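**Grasp planning against a pegboard: notes from the Trosley stack, thread**
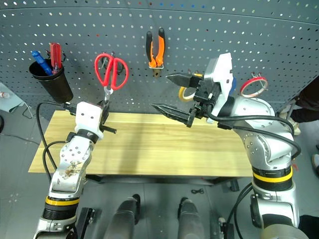

*Head camera view, both arms up, pegboard behind the bench.*

**1/** The task is unhooking tools from the board, handing them across if needed, and putting them on the bench. Most of July went into the planner and the perception in front of it. Posting what changed, in the order we changed it.

**2/** The first planner treated the board as one flat box with a 13 mm margin. Simple and fast. It also made most grasps infeasible, as a finger that has to reach around a scissor handle ends up inside the margin. The planner returned "no path" and was correct by its own rules.

**3/** Shrinking the margin globally fixed the grasps and broke everything else. Elbow configurations we would never want became legal. We went back to the full margin for all links except the fingers, and gave the fingers their own allowed-contact entry, active only in the final approach segment.

**4/** The board isn't flat either. Look at the top edge. A plane fit over the whole surface leaves a residual that grows toward the top, and the residual is larger than the finger clearance. We now fit a low-order surface patch per hook neighborhood and plan against that.

**5/** Perforated surfaces are bad for stereo. The holes repeat, the matcher locks on one period off, and you get a patch of wall sitting at a confident wrong depth. Confidence filtering does nothing, because the score is high.

**6/** What worked: detect the hole grid in the 2D image first, solve for the board pose from the grid, then use stereo only for things that stick out from it. Grotari (our perception node) publishes the board as a parametric surface and the tools as separate clusters.

**7/** The grid has the same ambiguity as the stereo. One period off looks perfect. We break the tie with the board outline. If the outline is occluded on too many sides, the node keeps the last pose and raises a flag. It does not guess.

**8/** Occlusion by our own grippers is the common case. In the view at the top, the right gripper is in front of the yellow tape. A per-frame segmenter sees part of a roll and reports a new, smaller object. The tracker then has two rolls.

**9/** Fix: render the arm model into the camera from joint states, dilate, mask. Pixels under the mask count as unknown, never as free or background. An object that goes partly unknown keeps its last full shape until the unknown region clears.

**10/** Cables are not in the arm model. Ours run outside the links and loop at the shoulder on the right. The dilation covers some of that. For the rest we keep a hand-drawn swept volume per joint range. It's ugly and it needs redoing whenever the cable gets rerouted.

**11/** Clear plastic is still open. A tape roll with a clear core comes back as a thin ring with wall depth in the middle. For grasping the rim that is fine. For collision checking it is wrong, so ring-shaped clusters get filled in the collision scene and left hollow in the grasp scene.

**12/** Yes, that means two scenes. I resisted it for a while. They share one object table and differ only in geometry, so the sync cost is small.

**13/** Scissors. Two loops at the top, hook through a loop. The grasp sampler liked the loops because they are graspable from many angles. It had no idea the hook was in there. We added an extraction constraint: after closing, the object has to move up and out along the hook axis before any other motion.

**14/** The constraint is attached to the hook, so the same rule covers pliers and tape. Hook type is a field in the board config, typed in by hand. Nothing learned here.

**15/** The cup is the exception. Two screwdrivers leaning in a tilted cup have to come out along their own shafts, and the shaft direction has to be estimated from a handle. Red translucent handle: poor depth. Blue handle: fine. We use the mask's long axis plus the cup axis as a prior.

**16/** Two arms. The first version planned for both together, full joint space, and timed out often enough to be useless. Naylor, the scheduler, now plans one arm at a time and reserves swept volume in time slots for the other. Worse paths, predictable latency.

**17/** Numbers, on our replay set of 2680 logged planning requests: the planning budget is 200 ms per request. With the joint planner we missed it on nearly a third. With reservations we miss it on 104. I have not separated how much of that comes from the per-link margins.

**18/** Most of the remaining misses are the same shape: both arms want the center of the board and the reservation forces one to wait past its deadline. Kirsty Pilkington has a branch that lets the waiting arm plan to a staging pose in the meantime. Not merged, needs tests.

**19/** Tooling. Every failed plan writes a bundle: joint states, both scenes, board pose, masks, planner seed. Bradance loads a bundle and steps through it offline. If I had to keep one thing from this list, it would be the seed. Without it half our failures did not reproduce.

**20/** Known gaps: no model of a tool swinging on its hook after a near miss, no regrasp if the extraction stalls, and the swept cable volumes are checked against one board height only.

**21/** Next is the stall case. Wrist force during extraction is already logged, we just don't act on it. Config format for hooks is going to change at the same time, so don't build on the current one.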